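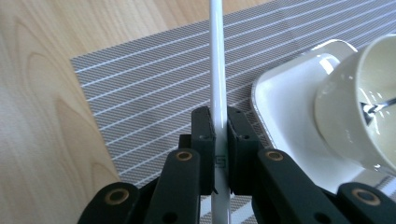 The cleared table is the great promise of the home-tidying business, and I have never believed in it. Every January the promise comes back with a new set of baskets. A surface where people eat, sign school forms and drink coffee is going to have things on it by lunch. A white pen standing over a gray-and-white striped placemat is about as ordinary a sight as a house can offer, and I can't bring myself to call it clutter. The tidying guides can, and do. According to them the pen has strayed, and it needs a home.

I spent part of this winter reading those guides and trying out what they sell. The best known in our area comes from Wurau, a home goods shop that prints its own booklet, "The Resting Table." It allows one placemat, one cup and one upright container per table, and everything else has to go into the container or leave the room. The booklet is 17 pages long, and a good part of it is pictures of fruit.

Wurau claims a household loses 18 minutes a day to looking for small things. I asked the shop where that number came from and was told it was "widely known." I have looked, and it isn't known very widely.

Still, I gave the system a fair run. The placemat stayed, along with a white cup and saucer with a spoon in it, and a wire basket took its place to the left. Anything long and thin was supposed to stand up in the basket. I did feel calmer for the first few days, though I'd also just wiped the table down, and I suspect the wiping did most of it.
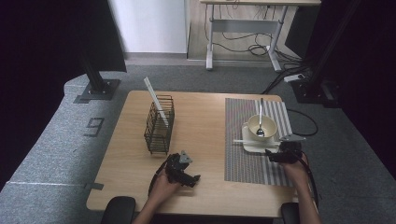 A reader in Grakham wrote in after I mentioned the basket in my last column, and she was having none of my doubts. She has kept one on her kitchen table since June and says she no longer buys pens, having stopped losing them. Her only rule is that the basket gets emptied onto the table once a week, and whatever can't be explained goes in the trash. She added that I was probably the sort of person who puts mail in mine.

I am, and there lies my main complaint. An open basket takes whatever you give it. Pens go in first, then a card that's too tall to lie flat, then a receipt, then a battery that might be dead. With wire sides you can at least see the trouble building up, and that's the strongest case I can make for wire over a lidded box. The case against it is that thin things work their way out between the bars. Put a glass in the bottom if you want pens to stay upright, and skip the fitted liner, which costs nearly as much as the basket.
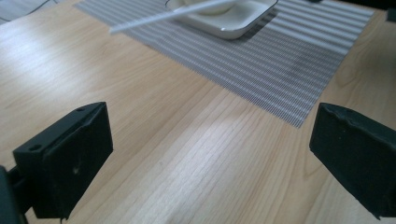
Then there's the placemat, which the guides treat as a kind of fence. Amegashie, a mail-order outfit with a catalog of 866 items, sells its woven mats as "zones." The idea is that you'll respect the edge. My family did not respect the edge. The cup went on the bare wood whenever the mat was an inch too far away, and the mat itself never stayed square with the table for longer than a meal. It did catch crumbs, and it shook out easily over the sink. I'd buy one for that and leave the zone talk alone.

The cup and saucer surprised me more. I had given up saucers years ago as one more thing to wash. But a spoon has to go somewhere, and a saucer is a better place for it than a tabletop. Zinovska, whose online tidying course I sat through to the end, spends a whole lesson on saucers. I'd have been happy with one sentence.
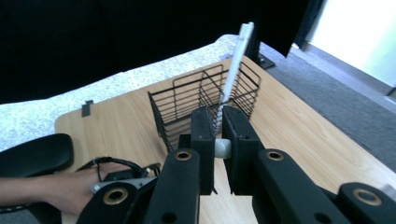
What I've kept is small. The basket is still on the table, at the end farthest from my chair, and it holds more than it should. The mat is there most days. I've dropped the rule about one container, along with the nightly reset, a ritual that mostly meant moving my own pen away from where I'd want it in the morning. The booklet is in the basket too, standing up, as instructed.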